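Sillix folding work stool, after one winter of use

I bought this stool in October, when my back told me clearly that I can't stand at a bench for the whole day anymore. I am writing now because I looked for a long review before I bought and found only short ones, mostly from people who had opened the box the same afternoon. I have used mine almost every day, so maybe I can say a little more.

First, what it is. The Sillix is a height-adjustable stool with a round padded seat, four steel legs and a foot ring. It folds flat. The maker gives a maximum load of 220 pounds. I am well under this, but my colleague Jawad Malik is near it, and he also uses the stool when I am at lunch. It doesn't complain under him.

Assembly is short. You put the seat on the post, push the foot ring until it clicks, and fix two screws with the key from the box. The instruction sheet has drawings only, with no words, and drawing number three is wrong. It shows the foot ring with the flat side up. If you put it this way, it will not click, and you will think that the part is broken. I thought so, and I wrote an email to the shop. Buppha Meesuk from their customer service answered me on the next morning and told me to turn the ring around. She was very polite about it, and I think I was not the first.
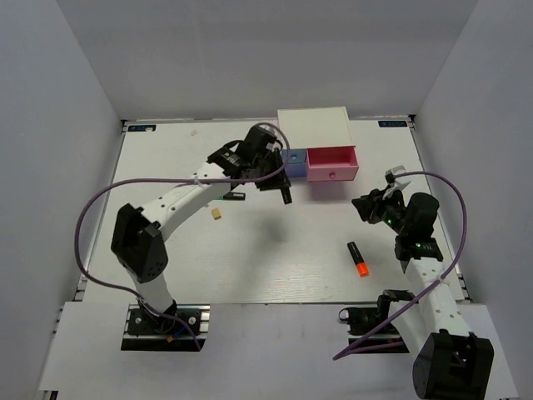
The height is changed with a lever under the seat. There is no gas spring inside, only a post with notches, so you have to stand up, lift the seat and let it fall into the next notch. At first I did not like this. My old stool from Gakholm had gas, and I could go up and down while sitting. But the Gakholm began to sink after the second year, very slowly, so that I started the morning at the right height and finished it with my chin near the table. The notches can't sink. Now I have two positions, one for writing and one for bench work, and I marked both with a bit of tape on the post.

About the padding I have mixed feelings. In the first week it was hard, and I put a cushion on top. In the third week I forgot the cushion at home and did not notice it until the evening, so either the foam became softer or I did. For two hours it is good. After three hours I want to walk, but probably a person should walk after three hours anyway. The cover is smooth and easy to wipe. Coffee came off without a mark. Blue ink from a pen did not come off, and I have tried soap, alcohol and a thing my mother uses for shirts.

The feet are the weak point. They are small rubber caps, and on a smooth floor they hold well, but one of them came off when I dragged the stool instead of lifting it. It rolled under a cabinet and I found it with a ruler. Since then it comes off again every few weeks. Asuka Hamada, who has the same stool at home, put a drop of glue in each cap on the first day and has had no trouble. I have now done the same. I think the factory could do this for us.
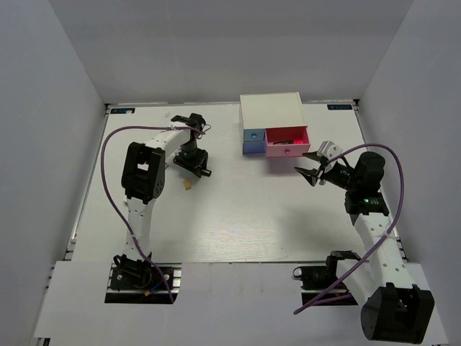
A word about folding, because the box makes a big thing of it. Yes, it folds, and it becomes flat enough to stand behind a door. But you must take the seat to the lowest notch before, and there is a place between the leg and the ring where a finger can be pinched. I did it once — only once, I learned quickly. With children in the house I would keep it open, or fold it myself and not let them help.

I tried two others before I decided. The Skondetti is more beautiful, and the seat is wider, but it has no foot ring, and without a ring my legs become heavy. The Okeke has a back support, which I wanted very much. In the store I found that it pushes in the wrong place for a tall person, and it can't be moved. Masaru Shimada is shorter than me and sits on the Okeke very happily, so please try it yourself if you have the chance.

The price was 50 dollars with delivery. I have seen it for less, but from sellers I don't know. The guarantee covers the frame and the post. It doesn't cover the seat cover or the rubber feet, and these are the two parts where I had something to say.

I give it four stars from five. The missing star is for the feet and for drawing number three. If the maker reads this, please sell the rubber caps separately — I would buy a bag of them today. I will write again after the summer, when I know how the cover behaves in warm weather.

Update, 6th February: the shop has sent me four new caps without asking any money. I leave the stars as they are, but I wanted to mention it.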